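Section 4: Mounting the Jakach electric outboard on your pontoon

I wrote this part of the guide after fitting my own Jakach to a small two-tube pontoon, so you get my notes along with the official steps. Set aside an afternoon. If you have a helper, even better — the motor is an awkward thing to hold with one hand while you fish for a bolt with the other!

Before you start
Park the trailer on level ground and chock the wheels. Keep the battery switch off and the red safety key in your pocket until step 8.

1. Wipe down the motor pod and let it dry.
2. Hang the bracket on the pod so the top lip sits flat. Mine rocked a little until I filed off a blob of old sealant.
3. Mark the four bolt holes, take the bracket off again and drill from the outside in.
4. Run a bead of marine sealant around each hole. Be generous (you can trim the squeeze-out later).
5. Bolt the bracket on, finger tight first, then snug them up in a cross pattern.
6. Lower the motor onto the bracket and close both clamps.

CAUTION: Clip the safety lanyard to the boat before you let go of the motor. Clamps can work loose and lanyards are cheap.

7. Route the power cable under the deck, clear of the steering. Leave a loop of slack at the motor so it can tilt all the way up.
8. Connect the battery, positive lead first, then turn the switch on and insert the key.

The display should read 1000 for a second while it checks itself, then drop to zero. If it stops on 189, the throttle wasn't in neutral. Center it and start over. If you see 233, the tilt sensor isn't talking to the display, and nine times out of ten that's the small gray plug under the cowl. 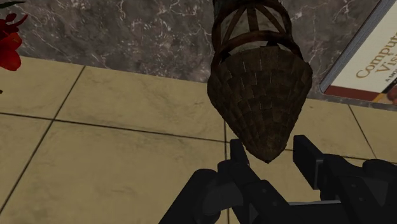 Shufen Hou wrote to me in September that she got 233 on every start until she sprayed the plug with contact cleaner and pushed it in hard enough to hear a second click. She had only ever heard the first one, and so had I! Try that before you order a new sensor.

NOTE: Don't run the motor on the trailer for more than a few seconds. The pump needs water.

9. Launch, idle away from the dock and check the bracket bolts again once you're back. Mine took another quarter turn after the first trip.

Charging is covered in Section 5.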